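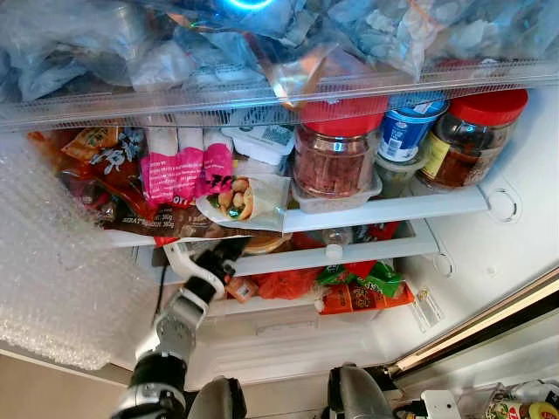 冰箱抽屉和上层搁板

Zundon家庭收支套装试用：纸本部分好用，手机部分还差一截

2020年10月31日

我在Restley的一个社区债务咨询点工作，平时接待的主要是收入不稳定、账单拖欠、正在等补助审批的家庭。做这一行绕不开一张收支表。申请分期、申请减免、跟房东或电力公司谈还款，对方第一件事就是要看这张表。问题在于大多数人填不出来，或者当场凭印象填，填完和银行流水对不上，又得重来。

市面上的记账本和记账软件不少，多半是给有固定工资的人设计的，月初一笔进账，后面按类别花掉。我们接待的人，钱是一点一点进来的，临时工的工钱、补助、亲戚转来的，日子都不固定。Zundon这套东西的说明书上写明了适用于“收入不定期的家庭”，所以今年夏天我们买了两箱试用，到现在用了将近两个月，有六户人家完整记了下来。这篇把使用情况写一写，供同行参考。产品是我们用办公经费买的，厂家不知道我们要写评测。

箱子里有什么

Zundon由Yordanov出版，一箱的价格是157欧元，按机构采购算，不单卖给个人。箱子里是若干本活页收支本、配套的分隔页、一叠牛皮纸信封、装单据用的拉链袋、一本给咨询员用的指导手册，还有手机应用的注册卡。注册卡每本一张，刮开涂层有激活码。

活页本是竖开的，比普通笔记本窄，能放进大衣口袋，放进女式手提包也没问题。封面是硬纸板覆膜，沾了水能擦。金属环扣得紧，新的时候要用点力气才能掰开，手指关节不好的人会觉得费劲，我们有位来访者是请孙女帮忙开的。用了一段时间之后环松了些，开合顺了，纸页也没有掉出来。

纸偏厚，圆珠笔写字不透，签字笔会有一点印到背面。格子的高度够，字写得大的人也写得下。这一点我很看重。我们以前自己打印过表格，为了省纸把行距压得很小，结果年纪大的人拿回去就没再打开过。

单据袋做得一般。拉链是塑料的，装热敏纸小票够用，装折过的信件就鼓起来，拉不上。水电费通知一般都是信件，这个尺寸明显没有考虑进去。我们后来另外买了文件袋代替。

记账的方式

收支本按周分页，每周一个对开。左边记进来的钱，右边记出去的钱，下面有一栏写“还没付、但知道要付的”。这一栏是整本里最有用的地方。很多家庭的困难出在这里：账户里看着还有余额，其实房租和电费都没扣，买完东西才发现不够。把没付的写在同一页，花之前能看见。

支出的分类不多，有住房、水电燃料、吃饭、交通、孩子、还债、其他。分类少是对的。我见过一些软件光是吃饭就分出好几层，外食、零食、饮料、日用，填的人光想归到哪一类就烦了。对我们写还款方案来说，知道吃饭一共花了多少就够了。

有一处我觉得不合理。宠物、手机话费和药费都没有单独的位置，只能进“其他”。对长期服药的人来说药费是固定支出，而且和债权方谈的时候，药费是可以要求优先保留的，混在“其他”里就不显眼。我们的做法是让来访者在药费旁边画一个圈，月底单独加出来。出版方如果再版，希望能加上这一行。

信封的用法说明书里写得比较啰唆，其实就是取了现金之后按用途分开放。六户里有一部分人几乎只用卡，信封对他们没有意义，拿去装了别的。用现金的人反应不错，尤其是家里不止一个人买东西的，谁要去买菜就拿买菜的信封，回来把小票放进去，不用再问。

指导手册

手册是给咨询员看的，写得比我预想的好。开头没有讲大道理，直接从第一次面谈讲起，怎么问收入、怎么问欠款、哪些问题放在后面问。里面有一句建议我现在一直在用：第一次见面不要要求对方把所有欠款都说出来，先把必须付的几样弄清楚，剩下的让对方回去翻信件。人坐在陌生办公室里，面前一张表，往往会漏报，漏报了又不好意思改。

手册里关于优先债务的一章比较笼统。哪些欠款不还会被断电、被驱逐、被扣押，各地规定不一样，手册只能泛泛地讲。刚入行的人不能照着这一章给建议，还是要查本地的规定。书后留了几页空白，说是用来贴本地联系方式的，我们把供电公司困难用户窗口和法律援助的电话贴在上面，倒是方便。

同事Nawal Morsy负责带新来的实习咨询员，她把手册当作培训材料用，觉得案例部分可以直接拿来做练习，不过案例里的家庭都有人识字、有人会算，现实里不一定。她自己补写了几个案例，包括一家人里只有孩子能读信的情况。

手机应用

手机部分是这套产品的弱项。

注册要填邮箱，还要点确认邮件里的链接。我们的来访者里不少人没有邮箱，或者有邮箱但密码早忘了。激活码字体很小，字母O和数字零分不清，输错之后应用只显示“无法激活”，不告诉你错在哪里。Milovan Georgiev在我们这里管设备，他陪着来访者装，最久的一次装到咨询点关门都没装完，第二天再来才弄好。

装好之后界面还算清楚，和纸本的分类一致，颜色也一致。拍小票自动识别金额的功能不稳定，大超市的小票认得准，街边小店和菜市场手写的单子基本认不出来，要手工改。改的时候键盘会挡住确认键，得先把键盘收起来。这个毛病在旧手机上更明显，屏幕小的机型几乎没法用。

应用不联网也能记，联网后再同步，这一点值得肯定。很多人是按量买流量的，月底没有流量的时候还能继续记。同步出过一次问题，有一户的记录重复了，同一周出现了两遍，最后是照着纸本把多余的删掉的。写信给客服，回复比较快，语气也客气，说下一个版本会修。到写这篇的时候还没有看到新版本。

隐私方面，应用默认会请求读取通讯录。我看不出记账为什么需要通讯录，拒绝之后功能没有受影响，建议一律拒绝。咨询员端可以看到来访者的记录，但要来访者在手机上点同意，而且随时可以撤回，这个设计是合适的。

和Rema比

我们之前用的是Rema，一个纯手机的记账应用，基本功能免费。两个产品放在一起，差别主要在下面这些地方。

Rema装起来快，用手机号就能注册，这一步比Zundon省事得多。界面也更流畅，拍小票的识别率要好一些。年轻的来访者更愿意用Rema。

Rema的问题是按月统计，而且改不了。收入按周来或者不定期来的家庭，月初几天会一直显示超支，红色的数字挂在那里，看着心里发慌。有位来访者就是因为这个不用了，她对我说每次打开都像在挨骂。Zundon的纸本没有这种提示，只有格子和数字。

另一个差别在于导出。Rema导出的表格分类太细，拿给债权方之前要重新合并。Zundon应用可以直接导出一页纸的收支摘要，住房、水电排在前面，格式和大多数债权方要求的接近，我们拿去谈分期的时候没有被退回来过。纸本当然没有导出，要咨询员手工抄一遍，熟练以后花的时间不算多。

如果来访者本来就习惯用手机，而且收入按月来，用Rema就可以，不必花这笔钱。如果收入零散，或者家里有不用智能手机的人，Zundon的纸本更合适。

几户人家的使用情况

以下经过当事人同意，细节做了处理。

Damir Hoxha在工地打零工，工钱有时当天结，有时拖。他以前从不记账，理由是记了也不会多出钱来。用纸本以后，他主要填下面“还没付”的那一栏，上面的支出时填时不填。即便这样，和房东谈补交房租的时候，他能说清楚哪一周能交多少，房东接受了分开交。他的本子上沾了不少灰和油漆，字还看得清。应用他装了，没有再打开。

Valbona Nikolovski带着孩子住，同时在等住房补助的审批。她记得最细，连公共洗衣房投的硬币都写上。她提的意见是每周的页面里没有写备注的地方，孩子发烧那周打车多，过后再看数字会忘了原因。我让她写在页边，页边太窄，后来她用便利贴。她还希望分隔页上印月历，现在的分隔页除了月份什么也没有，浪费了。

Zarmeena Yousafzai的情况是家里由她管钱，但大额支出由丈夫和婆婆商量。收支本放在厨房，全家都能翻，她说这样至少讨论的时候有东西可看。这一户用得最顺的是信封。应用因为只能绑定一部手机，家里其他人没法一起记，她问过能不能两部手机同时登录，客服答复是目前不支持。

也有用得不好的。有一户记到一半停了，原因是当时收到法院的信，整个人什么都顾不上。我们也没有催。收支本能帮上忙的前提是人暂时还有余力坐下来写几行字，处在危机里的家庭先要解决的是那封信。手册里没有谈这种情形，我觉得应该谈。

还有一点和产品无关，属于使用方法。我们一开始让来访者自己带回去填，隔较长时间再来，回来的本子多半是空的，或者是前一晚补的。从七月中旬做准备的时候起，我们就计划改成短间隔见面，每次只花很少的时间一起翻一遍，后来照这样做，中断的就少了。买任何一种收支本，如果没有人手做这件事，效果都会打折扣。

耗材和补充

活页纸可以单独补购，信封和单据袋也可以。补购的运费不低，按包收，零散地买不划算，最好几家机构合在一起订。活页的孔距是通用规格，我们试过用办公室的打孔机自己打印补充页，能装进去，纸张薄一点，用起来差别不大。

激活码用掉之后不能转给别人。来访者中途退出，那个码就废了，纸本倒是换掉内页还能再用。这个规定对机构不太友好，人员流动大的地方要算进成本里。

语言方面，纸本有好几种语言的分隔页可以选，订货时要注明，默认发的不一定是你要的。中文分隔页的翻译基本通顺，有个别词生硬，“燃料”那一栏下面的小字写的是“加热费用”，有人以为是微波炉，问过我好几次。应有中文的地方应用里还有一部分没有翻，设置菜单打开是英文。

总的看法

纸本部分结实，分类合理，“还没付”那一栏设计得好，我们会继续用。手册适合做培训的底本，法律内容需要自己补。应用目前不推荐作为主要工具，除了导出摘要这一项，其余功能都可以被别的产品代替。

价格按一箱算偏高。如果出版方愿意把激活码去掉、只卖纸本并且降价，我想很多小机构会更愿意买。我们已经把这个意见写给Yordanov，同时附上了来访者提到的药费栏、备注栏、单据袋尺寸这几条。

适合：收入不定期的家庭，用现金较多的家庭，有人手做定期面谈的咨询点。
不太适合：只想用手机的人，需要多人同时登录的家庭，没有经费补购耗材的机构。

同行如果想看实物，可以在咨询点开放时间过来翻，前台放着一本样本，里面填的是练习用的数字。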